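Gisberg Harbor early access, worth it?

mossback29
Store page promises 300 buildable parts and a "living" port economy. Anyone get past the tutorial? I've heard big promises before.

Kinda
Played since July. Fish prices never move. I dumped 2,000 crates on the market and the buyer paid the same for the last one.
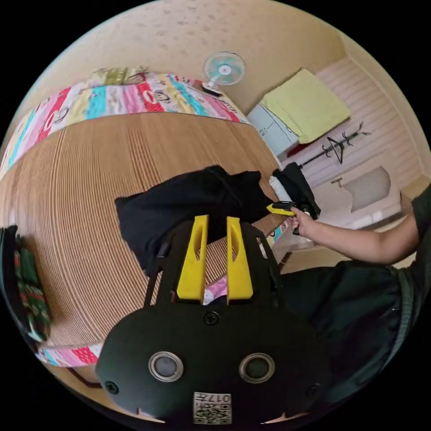

My second save did the same thing, so I doubt it's a bug. Looks like a fixed table to me.

Naslow
Disagree. Prices shift once you open the north dock. Did you?

Kinda
Yes. Cost me 1,905 coins. Still flat.

Munro
Is the north dock even in the current build?

mossback29
Keeping my money for now.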